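May 3, 2025

So I finally played the Huvbridge tape all the way through, and I've been grinning since breakfast.

Quick background for anyone who wandered in from the ukulele post. Back when I was nineteen I saw Morfudd Samuel sing in a church hall in Huvbridge, on a night so wet that the band's van got stuck in the parking lot and they had to carry the harmonium in through the rain under a tarp. I was there with my cousin, who had a portable cassette recorder stuffed inside her raincoat and a C-90 she'd been saving for the occasion. She taped the whole show, then moved three times, then got married, then lost the tape, then found it in July in a box marked "bathroom." It came to me in the mail wrapped in a dish towel.

I was scared to play it! Old cassettes get sticky, and I've already lost one (a radio broadcast I'd loved, eaten alive by a cheap deck in about four seconds flat, I still think of it). So it sat on my shelf all winter while I looked for a decent machine. I ended up with a secondhand Belkadi deck from a guy two towns over who insisted on demonstrating every button, including the ones that don't do anything. He was right about the heads, though. They're in lovely shape.

Okay, the show.

Side one starts in the middle of a word. My cousin must have hit record late, so the first thing you get is "...ing you all out in this weather," and people laughing, and then the harmonium coming in under her, very low, before you'd even notice it was music. That's "Gesen." If you only know the studio version of "Gesen" you know it as a bright little thing with hand drums and a whistle. In Huvbridge she took it at half the speed. She sings the first verse almost on one note, just leaning on the ends of the lines, and the fiddle doesn't come in until the second chorus. I remembered it being slow. I didn't remember it being that slow, or that good. There's a place in the last verse where she holds back the word "harbor" so long that somebody near the microphone says "oh, come on" under their breath. I'm pretty sure that was me.

After that comes a run of the faster ones, and I'll be fair, they're a bit of a scramble. The guitar is out of tune for at least two songs. The drummer speeds up every time he gets to a chorus, which I used to think was exciting and now find kind of exhausting (age, I guess). But then she does the unaccompanied ballad about the two brothers and the mill, and the hall goes so quiet you can hear rain on the roof. I'd forgotten the rain! It's all through the quiet songs, this soft steady hiss, and for the first few minutes I thought it was the tape going bad.

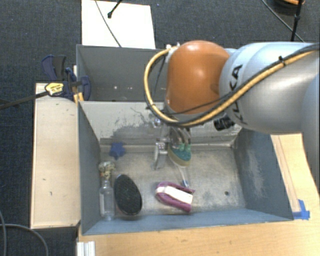 Side two is the one I really want to talk about. It opens with six minutes of tuning and chat, and I know most people would trim that, but I'm leaving every second in. She tells a long story about learning the harmonica from her uncle, who would only teach her one tune a year and made her wait until her birthday for it. Then she pulls one out of her coat pocket and plays what I think is the first tune he gave her. I can't find it on any of the albums. It's a waltz, sort of, with a limp in the third bar, and the fiddle player obviously doesn't know it either because you can hear him trying a note, thinking better of it, and stopping.

If anyone recognizes it, please tell me. It goes up where you expect it to go down. I know that's useless. I'll try to post a clip.

Then "Lantern Road," which was always my cousin's favorite and never mine, and I have to admit she wins this round. On the record there's a whole string section and it's all a bit wedding cake. With just harmonium and that scratchy fiddle it's a different song, much angrier. She spits the line about the letters. I played it three times in a row and then called my cousin, who said "I TOLD you" before I'd even gotten to the end of my sentence.

The tape runs out during the encore. You get one verse and most of a chorus of the sailor song and then a clunk. Everybody who's ever taped a show knows that clunk. I was there and I still couldn't tell you how the rest of it went, except that we all sang, and that we missed the last bus and walked home soaked.

A few boring notes for the people who like boring notes. I transferred it at normal speed, no noise reduction, and used Fleltix to bring the level up a little on side two, where I suspect the recorder had slid down inside the raincoat. That's all I did. I tried the automatic cleanup setting and it took the rain out, so I put the rain back. Pitch seems slightly sharp on both sides, maybe the batteries, and I haven't decided whether to fix it. My ear says leave it. The harmonium could have been sharp on the night for all I know, after the trip it had in from the van.

There were supposedly 2,000 copies pressed of the live EP from the same tour, and I've never laid eyes on one. A reader wrote in last year to say the "Gesen" on there is slow too. So if it was slow everywhere on that tour, then I wasn't as special as I thought! But I'd love to compare them. If you've got a copy, or know someone who does, drop me a line. I'll trade you the waltz.

Next up is the other cassette in the dish towel, which has no label at all and a corner of the case missing. My cousin says it's either a folk festival or her learning to drive.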